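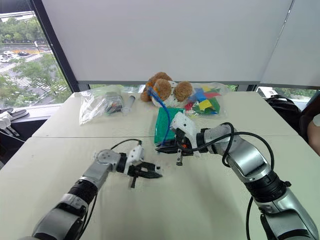
Terms of Agreement
Interview by Shoshana Holloway
March 2024

Celina Wróbel maintains the multilingual term base at Jillthorpe, a translation company that handles maintenance manuals, parts catalogs and safety sheets. The base holds over 4,000 entries. Her first task on taking it over was to stop it from growing.

"People measure a term base by its size," she says. "Most of what I inherited was ordinary vocabulary. There was an entry for 'Monday.' A translator doesn't need me for that, and every time the word came up in a text, the software highlighted it. After a while you stop looking at the highlights."

An entry now has to meet one of two conditions: the client uses the word in a sense a general dictionary does not give, or two translators have already rendered it differently in delivered work. Each entry carries a definition, a source, a usage note and a status. The status is one of preferred, admitted or deprecated. Deprecated terms stay in the base, where the checking software can find them in a draft and flag them.

The definition field is limited to 255 characters. The limit came with Prollell, the database Jillthorpe adopted when its spreadsheets became unmanageable, and Wróbel has never asked to have it raised. "If I can't define a fastener in that space, I've probably got two concepts in one entry. I split it and try again."
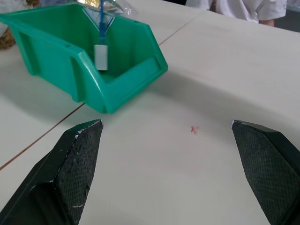 Open gripper with cross-hatched pads on the inner faces of its fingers.

Splitting is most of the job. She gives the example of "play," which one pump manufacturer used for both the intended clearance between parts and the looseness caused by wear. English readers could usually work it out. The Polish translators had to choose a word each time, and they chose differently in adjacent chapters.

"We asked the client which was meant, line by line. There were 40 occurrences. In a few places the engineer had to go back to the drawing. Then they changed the English, and that was the better result."

Not every client accepts that kind of question. Wróbel groups queries and sends them in lists of no more than 20, with a page reference and a proposed answer beside each one. An open question tends to sit in an inbox. A proposal gets a yes, or a correction.

Her training was in lexicography, under a supervisor named Zawadzka who required students to write definitions by hand before consulting any other dictionary. She still drafts that way for difficult entries. The Gullside account, a line of boat fittings, took most of October, largely over the difference between a cleat, a clamp and a clip. The catalog used all three for the same part number.

Machine translation has changed the order of the work. Term extraction used to follow a first project with a client; it now comes before any text is processed. Wróbel reviews the candidate list, throws out most of it and writes up the rest.

I asked how she knows when an entry is finished. She opened the revision log for "seal" and scrolled for some time.

"This one has been final since before I was hired," she said. "I changed it last week."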